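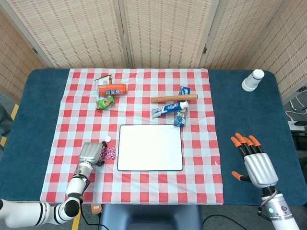 Open Day at the Giteo Workshop

We opened the workshop to visitors on Sunday from ten in the morning until four. The door count was 428, a little over the 400 we had printed programs for, so the last visitors went without one. Most people came for the two-arm table, and that is where most of this page comes from. Thanks to the Drellell building office for letting us use the ground floor and the side lot.

The table

The work at this station is clearing and sorting everyday things: snack packets, an orange canister, a rolling pin, a toothpaste tube, a paper cup. Jurgita Kairys picks the items and changes them between runs. She likes things that crumple, roll or lie on top of each other, and she has a drawer full of them.

The cloth is red-and-white gingham over a dark teal cover. Checks are harder on the vision software than a plain surface, and we wanted visitors to see it on the harder setting.

The arms

Both arms are white, and the left one has black joint rings. The left one has a silver parallel gripper and the right one has a five-digit hand with orange tips. Several people asked why the two sides don't match. We use the gripper for thin, flat items and the hand for rounder shapes, and having both on one table lets us compare them on the same objects.

Sorcha Rankin ran the morning sessions and Fraser Hepburn took over after lunch. Each session had room for 12 people standing. Questions were taken at the end, and they usually ran longer than the session did.

The objects

The rolling pin lies with one end over a blue snack packet, and the cap of the toothpaste tube overlaps the same packet. Overlaps like this were the part visitors wanted to talk about. Which one do you move first? A boy in the eleven o'clock group said the pin, and explained his reasons at length. Sorcha agreed with him.

The small pieces get less attention but cause us more trouble. There is a white bottle cap on the cloth, and next to it a pink-and-purple wrapper. A wrapper that size can fold under the fingertips and stay behind when the arm lifts.

Planning software

Task planning for the table runs on Zelel, which Bok-nam Won has been working on since the spring. She gave a short talk at one o'clock in the meeting room upstairs. The practice log she showed had 833 attempts in it, failures included — she spent most of the talk on the failures. Her slides will be posted here once she has cleaned up the labels.

Side lot

The Nordin cart was outside with coffee and rolls until it sold out at two. Consolacion Dumlao looked after the sign-in desk and the lost property. We still have a child's gray mitten, a pair of reading glasses and one umbrella. Email the front desk if any of them are yours.

Next visit

The next open day is planned for June. Sessions at the table will be booked by time slot, and school groups can ask for a morning of their own. Please use the main entrance, as the lot gate will be locked.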